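首页 发现 话题 桌游 消息 登录

Mestside的第一个补充包Beteo终于到手了,周末连着打了好几盘,攒了一肚子话,开个串慢慢讲。想到哪讲到哪,顺序可能有点乱,没玩过基础盒的朋友也可以看,我尽量把术语解释一下。

先交代一下背景。Mestside是Koster出的双人对战卡牌,固定包制,没有随机抽的成分,买一包就是全套。故事发生在一座建在河口的旧城里,几股势力抢码头、抢仓库、抢税关。城里天天涨潮退潮,潮位会影响哪些地方能走、哪些地方被淹,游戏里有一条潮位轨,每回合开始要挪一格。光这条轨我就能夸半小时。

Beteo是城南最低的那个区,基础盒的地图背景里就写过,只有一句话:“Beteo的人从来不修一楼。”当时我就特别想知道那边到底什么样,结果Koster真的拿它做了第一个补充包!看到预告的时候我在地铁上差点坐过站。

包里有29种新卡,每种3张,一次给满,不用像某些老游戏那样为了凑齐张数再买第二份。就冲这一点我愿意多说它几句好话。我买的价格是80块,店里没打折,也没送东西,觉得还行吧,比基础盒平均到每张卡上贵了一截,但图是真好看。

卡套提醒:标准尺寸,一包100张的那种正好够,还能剩一点给基础盒里磨花了的卡换新的。别买带磨砂背面的,潮位轨旁边要叠放卡,磨砂的老是粘在一块儿,我换过一轮了,血泪教训。

然后说主角。Beteo主推的势力是Kovon,基础盒里只有几张中立卡提到过他们的名字。Kovon是一帮摆渡的,白天载人,晚上载货,谁的货都载,载完了就记账。他们不收现钱,只收人情,等你还不起的时候就来敲门。我好喜欢这种设定,又市井又阴森。

机制上叫“赊账”。Kovon的牌基本都能比标价便宜打出来,代价是在自己面前放一个债标记,退潮的时候要结算,还不上就得弃场上的人。听起来像自残流对不对?但是他们有一批卡能把债标记推给对手!推过去以后对手也得在退潮的时候还。所以打Kovon的乐趣就在于算潮水,赶在退潮前一格把账全甩出去,对面看着一桌子突然多出来的欠条,那个表情,太值了。

第一盘我打得稀烂。我以为赊账就是前期加速,上来能赊的全赊,场面铺得满满当当,心里还美呢,结果潮位轨比我想的快,两下就退了,手里一张推债的卡都没有,场上的人一个接一个被收走。输得特别快,泡的茶都还烫嘴。

后来我想明白一件事,赊账要看手里有没有出口。有“夜渡”或者“转手”在手,可以放开了赊;没有的话老老实实付全价,宁可慢一点。我现在起手换牌的标准很简单,没有出口就整手换掉,哪怕其他牌再漂亮也不留。

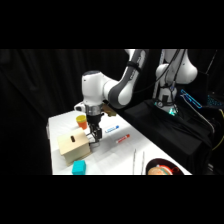
另外别小看潮位卡。基础盒里大家都嫌弃的那几张调潮位的中立牌,平时我一张都不带,碰上Kovon忽然就变成宝贝了。晚退一格潮,等于多给你一个回合找出口;早退一格潮,刚推过去的债立刻就让对手结,连反应的机会都不给。我现在这套里塞满了,谁跟我说浪费位置我都不听哈哈。

聊聊几张我觉得最有意思的卡。

“老船钉”,Kovon的便宜单位,数值难看得要命,但是被潮水淹掉的时候可以拿走一个债标记。翻译成人话就是拿命抵债。叠两三个在低洼地点,涨潮的时候一起淹,账就清了,干干净净。风味和效果贴得这么紧,设计的人肯定写得很开心。

“不修的一楼”,地点卡。在涨潮时不会被淹,但也不产出。初看完全是废卡,我第一遍翻的时候直接跳过去了。后来才意识到它是唯一一个可以一直驻人的低洼地点,防守方把关键的人往那儿一藏,涨多少次潮都没事。卡面底下那句小字也妙:“二楼才是门口。”

“公账”,事件卡,双方的债标记加在一起,各分一半,奇数的那个给打出这张牌的人。用得好是翻盘,用得不好就是自己找罪受。我用它翻过一次盘,也用它送过一次对局,心情复杂。

“敲门人”,就是传说中来收债的那位。费用贵,不能赊,这点设计得好,收债的人自己不赊账嘛。入场以后每个债标记都让他更强一点,双方的都算。所以对面要是看出来你在憋敲门人,反而会抢着还债,连带着帮你把自己那边也理清楚,博弈起来特别有味道。

再来讲讲其他势力拿到了什么,别以为Beteo只照顾Kovon。税关那边多了一张“封港令”,能让一个回合里谁都不许移动。税关本来就喜欢拖,这下更能拖了,跟税关打的人自求多福吧。我个人非常讨厌对面打这张,自己用的时候又觉得很合理。

钟楼一派拿到的东西少一点,主要是预告潮位的,可以提前看下一格是涨还是退。对了,忘了说,潮位轨从这个包开始有了一个可选规则,用一小叠潮汐卡代替固定的轨,每回合翻一张,涨退就不再是固定节奏了。我两种都试过,固定轨更适合新手,潮汐卡更刺激,但Kovon会难受很多,因为算不准了,只能靠钟楼那几张中立牌偷看。

仓库帮嘛……我觉得这次有点被亏待。给的几张都是囤货用的,囤着囤着游戏就结束了。也可能是我不会玩,欢迎仓库帮的老哥老姐来教我做人。
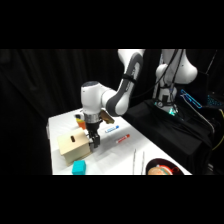
小木盒与机械臂

接着说组牌。我目前在用的思路是Kovon做主,搭一点钟楼。钟楼给信息,Kovon吃信息,看到下一格要退潮就开始甩账,看到要涨就接着赊。听着很顺,实际打起来最大的问题是钟楼的牌都偏贵,而且中立位本来就紧,调潮位的塞满以后,看潮位的就塞不下了,得自己取舍。我试过各带一半,结果是两头都抽不到,非常尴尬,最后还是砍掉了钟楼的一大半。

另一个思路是Kovon搭税关。前期赊账铺场,铺完打封港令,大家都别动,然后慢慢推债。这套赢得多,但我朋友们已经明确表示不想跟这套打了,理由是“坐着等死”。理解,我被它打也想掀桌子。所以聚会的时候我不带,只在单人模式里过过瘾。

对哦,单人模式!基础盒的单人模式我一直觉得凑合能玩,对手是一叠按顺序翻的指令卡,翻多了就背下来了。Beteo给它加了一组债主指令,每次你赊账它都会有反应,有时候催你,有时候故意放任你,等你债攒高了再一次性来收。我连输了好几盘,输得心服口服,晚上洗碗的时候还在复盘。

有个小技巧,单人打债主的时候千万别一笔一笔还,它催你的指令是按还债次数走的,还得越勤催得越凶。攒着一起还反而安全,当然前提是别攒过它收人的那条线。线在哪儿规则书里写得很清楚,就在单人那页最底下的小表格里,我头几盘没看见,白挨打。

规则书也得说一说。内容没问题,例子给得也足,就是排版挤,赊账的结算顺序拆在前后两页上,打的时候翻来翻去。我自己抄了一张小纸条夹在盒盖里:先挪潮位,再看淹没,然后淹没触发的效果,最后才是结债。顺序很要紧,老船钉能不能救你一命就看它了。

中文版的翻译整体挺舒服,势力名都保留了原文,Kovon就是Kovon,我挺赞成的,硬翻过来反而别扭。有一处我觉得容易误会,“转手”那张卡上写的是“将标记交给一名玩家”,按字面理解好像可以交给自己。双人游戏里交给自己没啥意义,但是有一张卡是“每当你获得债标记时抽一张”,这就有文章可做了。我跟牌友吵了很久,最后决定按不可以处理,等官方出勘误再说。

说到收纳。基础盒的内衬是按基础盒的卡量抠的槽,套完卡套本来就紧,加上Beteo肯定塞不下。我把内衬拆了,用硬纸板自己隔了几条道,势力之间插一张分隔卡,标记用小密封袋装。盒子能盖严,竖着放也不会散,唯一的毛病是拿标记的时候要把手指头伸进角落里抠。要是以后补充包越出越多,可能得另外找个盒子专门放了。

顺便给想入坑的人说两句。单买Beteo是玩不了的,必须有基础盒,包装背面有写但字不大。如果你刚买基础盒,我建议先拿固定潮位轨打熟,至少每个势力摸过一遍再拆Beteo。不然一上来又是潮又是债又是推来推去,很容易第一盘就劝退,那就太可惜了。

也有不喜欢的地方,得讲讲,免得像在打广告。第一,债标记给得不够,两边都玩Kovon的时候后期肯定不够用,我们拿硬币代替。第二,标记的颜色跟基础盒的货物标记太像了,灯光暗一点根本分不清,有一盘我把货物当成债还掉了,过了一个回合才发现,只好重来。第三,Kovon打Kovon的内战节奏有点怪,两边都在等对方先赊,前半局像两个人在饭店门口抢着不买单。

美术我要单独夸。基础盒的图偏暗偏灰,好看是好看,看久了有点压抑。Beteo的图还是那个阴天的味道,但多了灯,水面上全是灯的倒影,敲门人那张画的是门缝里透进来的一条光,人只有半个影子。我拿它当了好几天手机壁纸。“夜渡”也美,整张图几乎都是水,船小小一只在角落里。

剧情部分没有单独的故事书,全靠卡底下的小字拼。我把有小字的卡按地点摆开读了一遍,大概能拼出来一条线:有一户人家欠了Kovon三代人的情,到最小的那一代终于想赖掉,于是去找税关告密。后面怎么样没写完,最后一句停在敲门人那张上,估计是留给下一个包的。Koster你好会吊胃口!

下一个包我记得Koster的消息里写的是明年9月,主题没公布。我个人许愿钟楼,毕竟钟楼的人到底是在记录潮水还是在控制潮水,基础盒里就埋了,也该讲讲了吧。再不济给仓库帮补几张像样的牌也行,看着他们在我收纳盒里最薄的那一格,怪心疼的。

刚刚把前面几条重新看了一遍,补充一下“公账”的用法。很多人可能觉得债少的时候不要打,我反而觉得自己有债、对面干净的时候是最好用的,哪怕数量不多,分过去的那一半对面没有准备,尤其是税关,他们几乎没有处理债的手段,只能硬还。最怕的是对面也在用Kovon,一打出来双方数了半天,发现分完跟没分一样,白花一张牌。

还有起手的问题,后手比先手舒服。先手要承担第一次挪潮位之后的空场,Kovon前面不赊就没东西站场,赊了又要早早背账。后手可以看对面铺在哪儿,再决定占高地还是低洼。如果你们那边是猜拳决定先后手的话,赢了就选后手,信我。

评论里催我讲规则问题的挺多,我挑一条我自己也翻过书的放在串里,省得大家往下找。

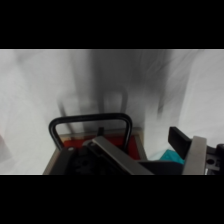 退潮的时候债还不上,弃哪个单位是谁来选?

由欠债的玩家自己选,只能从场上没有被淹的单位里挑,被淹的不能拿来抵。如果没有被淹的单位可以弃,剩下的债标记就留着,等下一次退潮再结。

补一句,留着的债不会翻倍,我之前听人讲会翻倍,翻了规则书没有这一条,应该是跟别的游戏记混了。不过留着的债会一直喂敲门人,所以也别觉得清场了就安全。

再放一下我现在这套的大致打法吧,有人想抄的话拿去。前面两次涨潮之间主要铺老船钉,能放低洼就放低洼,手里至少留一张出口。中间看对面反应,他要是抢高地就让给他,高地他站得越满,后面要弃的越疼。快退潮的时候一口气把能甩的甩掉,留一两个给自己,给敲门人垫数值。最后敲门人落地,基本上两个回合能收掉。对面要是有封港令就比较头疼,得忍住别把敲门人放在离关键地点太远的地方,不然他就站在原地看风景。

碰到钟楼要反过来打。人家看得见潮水,你那点小算盘他全知道,等到退潮前一格再甩已经晚了,他早把该撤的都撤了。我的经验是提早一格甩,甩得零碎一点,让他每回合都得分心处理。胜率嘛没有认真记过,感觉是互有输赢,每盘都打得很累,打完想吃夜宵。

碰到仓库帮最轻松,他们囤货需要时间,你只要不断给他塞债,他囤的货就得拿出来还。唯一要当心的是“满仓”那张,货堆够了直接结束游戏算分。我被阴过一次,正甩账甩得开心呢,对面把牌一放说满仓了,我一看分数差一大截,当场沉默。

配件方面再啰嗦一下,桌垫我建议用素色的。这个游戏桌上东西不少,地点牌、潮位轨、两边的人、货物、债,垫子再花一点眼睛真的受不了。我以前那张画满星空的垫子,现在只有打别的游戏才铺了。

有位朋友问适不适合跟家里人玩。要看家里人是什么脾气吧!推债这个动作挺得罪人的,我跟家里人打过一盘,被念叨了一整顿饭,说我欠的钱凭什么让别人还。基础盒里的势力互动温和得多,聚会、过年什么的拿基础盒出来就好,Kovon留给心态好的牌友。

时间方面,固定潮位轨下打一盘比较快,熟了以后一个晚上能打好几盘。用潮汐卡会长一些,两边都要多想。第一次带人用Beteo的话,别安排在很晚的时候,光讲赊账和推债就得讲一会儿,讲完大家都困了。

今天这串先到这儿,2021年12月14日,手指头打字打酸了。周末约了人再试一次Kovon打Kovon,硬币都准备好了,有什么新发现我接着往下面补。谁家有税关的好构筑求分享,我想知道怎么破自己那套坐牢牌。

联系我们 | 使用条款 | 版权归原作者所有 | 回到顶部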